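Unit 5: Dialogue Replacement and the Post-Production Schedule

Reading for this unit: course pack, sections 5.1 to 5.4. Bring the cue sheet exercise to the October session.

5.1 Where dialogue work sits

Once the picture is locked, the film is divided into reels and turned over to the sound department. Turnover normally includes the locked picture with burned-in timecode, the edit list, the production audio, and the sound reports. Work that starts before lock has to be conformed every time the cut changes. On a small feature this is the most common cause of overspending in the sound budget.

Dialogue editing comes first. The editor splits the production tracks by character and microphone, removes noise between words, and looks through alternate takes for clean readings. A line goes on the replacement list only after the alternates have been checked.

5.2 Reasons for replacing a line

Technical: traffic, generators, wind, clothing noise on a body microphone, overlapping speech that cannot be separated.

Performance: a reading the director wants changed, or an accent that drifts between shooting blocks.

Story: new information added after a test screening, usually placed on an actor's back or in a wide shot.

Legal or delivery: a name that did not clear, or softer wording for a television version.

Mark the reason on the cue sheet. The recording mixer handles a technical cue differently from a performance cue. With a technical cue the aim is to match the original reading. With a performance cue the original is often muted after the first playback so that the actor does not copy it.

5.3 Worked case: Gistel

Gistel is a two-language production. Each scene was shot once in each language, with the same lead actors and some changes in the supporting cast. The dialogue supervisor was Lucie Cloutier. Bleddyn Parry recorded the replacement sessions at the Bulbridge stage.

The first spotting pass produced 176 cues across both versions. After the alternates had been checked, 99 remained. Most of the cues dropped were single words that could be lifted from another take of the same setup. A few were lines where the noise was acceptable once the background tracks had been laid in.

Points to note:

A cue in one version does not imply a cue in the other. The takes were recorded minutes or hours apart and the noise conditions were different. Keep separate sheets and separate numbering. Gistel used a language letter, the reel number, and then the cue number.

Actors working in their second language needed more time per cue. Cloutier booked the first-language session in the morning and the second-language session on another day. A tired voice is hard to match.

Room tone was taken from the production recordings of each version. Tone from one version was not used to fill the other without a listening check, as the camera position and the number of people in the room had often changed.

5.4 Planning a session

Session length depends on the number of cues, the length of each cue, and the actor's experience. For planning in this course, allow 40 cues for a full day with an experienced lead and reduce the figure for children, for first-time actors, and for crying, shouting, or running. Shouted lines go at the end of the day.

Microphone choice follows the set. If the scene was recorded mainly on a boom, use the same model on the stage at a similar distance, with a body microphone as a second track. Record both tracks flat. Equalization and reverb belong to the mix.

Distach, the second title in the course pack, shows the opposite approach. The production sound was treated as a guide only, and all dialogue was recorded afterward. The sync is loose in several reels, mainly on words that begin with p, b, or m, where the closed lips are easy to see. Compare reel 2 with the Ó Flaithearta short, in which only the exterior scenes were replaced and the joins fall on cuts.

Exercise

Prepare a cue sheet for the supplied scene. Each entry needs a cue number, character, timecode in and out, the exact words, and the reason. Where you decide against replacement, write one sentence stating what you would use in its place. The exercise carries 50 marks - half for the accuracy of the timecodes and wording, half for the decisions.

Keep breaths and other nonverbal sounds as separate cues. They are recorded last for each character, after the final line in the reel.
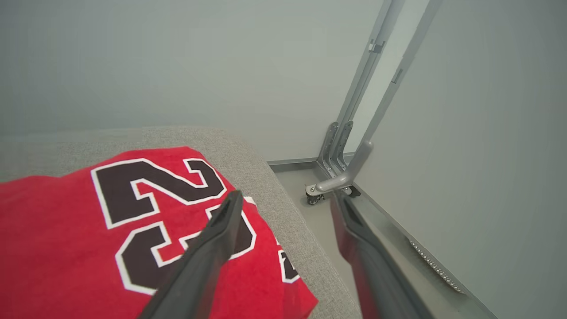
Group them by reel on the sheet, and give each one a short label such as "effort, lifting" or "breath before line" so that the mixer can find it without playing the whole reel.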